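Can any arm clear a table yet? (simulation results inside)

Home and Shop Automation > Manipulation
Started 5 Oct 2020

obrondum
Looking for real numbers, please, and no launch videos. I run a two-bench repair shop and would like something that picks parts off a white worktop and puts them in a tray. Same question at home with the kitchen table. The Nindano sales rep says their arm does both today. The data sheet gives payload and reach and says nothing on success rate. Has anyone measured?
Oluf Brøndum

torque_ledger
Payload and reach are the two figures that matter least for your case. Ask for pick success on objects the arm was not set up for, and the time to recover after a miss. If they won't give both, assume the demo used fixed positions.

lcisternas
I have been testing in simulation for 7 weeks, so take this as sim only. Parallel gripper, wrist camera, plain white tabletop, mixed objects. Planner is Amundsen, grasp scoring is Drarkar. Default settings on both apart from approach speed.

Small boxy things are close to solved. The trouble starts with anything wider than the jaw opening. The planner then has to find a rim, a handle or a thin section, and from the wrist it may only have part of the outline to work with.

Shadows on a white surface are the second problem. With the segmentation I started on, a hard shadow with pointed ends came back as a separate thin object. Turning on depth removed most of those.
Leandro Cisternas

mill_and_mop
Second problem is your renderer. Light the table evenly and it goes away. I would not count that against the machine.

lcisternas
Kitchens are not lit evenly. Neither are most benches. If the system needs a light tent, the data sheet should say so.

torque_ledger
Agree with Leandro. Also, a wide domed top gives a parallel jaw nothing to close on. Suction would take it if the surface is smooth enough. What was the failure split?

lcisternas
On the last batch I logged 17 failures. Most were a fingertip touching down next to the object before the jaws had closed, because the side of the object sat lower and farther out than the grasp model expected. The rest were plain slips.
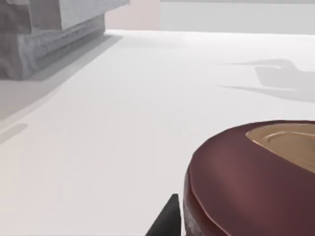

Raising the approach height fixed part of it and cost time on every pick, including the easy ones. I tried switching approach height by object width. That helped until two objects stood close together, at which point the width estimate merged them and the arm went high for no reason.

Rough textures gave the opposite result from what I expected. Mottled, stone-like surfaces scored well in Drarkar and then did badly on contact, mainly where the shape had an overhang above a narrower base. Overhangs are not handled well. The scorer sees the upper part and plans as if the sides go straight down.

mill_and_mop
So the answer for Oluf is yes with limits. Known parts, one size range, decent light, a person nearby for misses. We have had a Lilla cell sorting castings on those terms and it pays for itself. I think this thread is too hard on the hardware.

torque_ledger
Sorting castings is a shop job with a part list. He also asked about a kitchen table, and there is no part list for that. I would answer the two separately — shop bench maybe, kitchen no.

obrondum
Thanks. My parts are mostly housings and covers, so wide and rounded, some with a lip. From the above that sounds like the bad case. Would a wider jaw be enough?

lcisternas
Wider jaw gets you around more of them and makes the fingertip contact worse, as the fingers need more clear surface on both sides. If your covers have a lip on one side, a rim grasp is the better option. One finger inside, one outside. It needs an accurate edge, so budget for a second camera off the wrist.

mill_and_mop
Or a suction cup and a vacuum line. Less to tune.

torque_ledger
Only if the tops are clean. Repair shop covers come in with oil on them.

obrondum
They do. I will ask Nindano for a trial with my own covers, uncleaned, and for the raw pick log afterward. Will post the log if they agree to it.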